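« La modération ne se décrète pas, elle se documente »

Entretien avec Shahla Ansari, responsable de l'intégrité des contenus chez Caruvska

Depuis février, la plateforme de débat public Caruvska applique un règlement unique à l'ensemble de ses comptes, y compris ceux des élus et des candidats. Shahla Ansari, qui en a dirigé la rédaction, a reçu l'Institut Taheri pour en exposer les principes et revenir sur les difficultés de sa mise en œuvre.

L'ancien dispositif prévoyait un traitement distinct pour les comptes dits institutionnels. Un message signalé sur l'un d'eux était transmis à une cellule séparée, sans délai imposé. « Certains dossiers restaient ouverts au-delà du scrutin qu'ils concernaient, rappelle Mme Ansari. Nous avons repris 1538 signalements déposés pendant la dernière campagne municipale. Sur ce total, 803 n'avaient reçu aucune réponse motivée. »

Le nouveau texte supprime cette cellule. Tout signalement est désormais examiné par deux modérateurs, qui statuent séparément et consignent leur motif. En cas de désaccord, le dossier passe à un troisième lecteur. Le titulaire du compte reçoit la décision et dispose de 11 jours pour la contester.

Interrogée sur le risque d'une intervention excessive dans le débat électoral, la responsable distingue l'opinion de l'affirmation vérifiable. « Un candidat peut soutenir qu'une réforme est mauvaise, injuste ou ruineuse. S'il publie une fausse date de clôture des inscriptions sur les listes, nous intervenons. La qualité de l'auteur ne change pas l'effet du message sur l'électeur. »

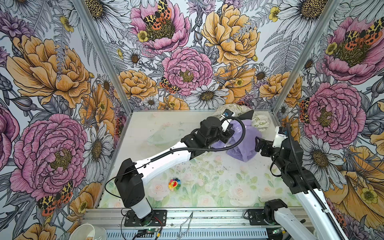 Deux bras robotisés devant un décor de papier peint fleuri.

La question de l'automatisation occupe une place importante dans le règlement. Le logiciel Nodar, développé en interne, repère les publications identiques diffusées à intervalles rapprochés et les regroupe avant examen. Il ne prononce aucune suppression. « Nous lui demandons de trier, précise Mme Ansari. Un modérateur qui reçoit le même texte sous 199 signatures doit le savoir avant d'ouvrir le premier message, faute de quoi il jugera chaque envoi isolément et passera à côté de la campagne coordonnée. »

Kamran Esfahani, juriste de l'association Bundesia, qui a été consultée sur le projet, se montre plus réservé. Il salue l'obligation de motivation, réclamée de longue date par son organisation, mais regrette que les critères de regroupement ne soient pas publiés. « L'utilisateur dont le message est rattaché à un ensemble doit pouvoir comprendre sur quelle base, estime-t-il. Sans cela, le droit de contestation reste théorique pour une partie des personnes concernées. »

Mme Ansari reconnaît l'objection. Selon elle, une publication intégrale faciliterait le contournement de l'outil, et une version abrégée est à l'étude. Elle n'en fixe pas l'échéance. Elle indique en revanche que les décisions relatives aux comptes d'élus seront versées dans un registre consultable, avec la règle invoquée et l'issue d'un éventuel recours. Les noms des auteurs de signalements n'y figureront pas.

Reste la formation des équipes. Les modérateurs suivent un module consacré au droit électoral, complété avant chaque scrutin par une note sur les règles locales. « Les erreurs que nous avons relevées tenaient souvent à une méconnaissance du calendrier ou des procurations, observe Mme Ansari. Elles se corrigent, à condition de disposer du temps nécessaire. »

M. Esfahani souhaite que cette note soit également communiquée aux associations agréées. Caruvska a accepté d'en discuter avec Bundesia lors de la prochaine réunion de suivi, à laquelle l'Institut Taheri participera en qualité d'observateur.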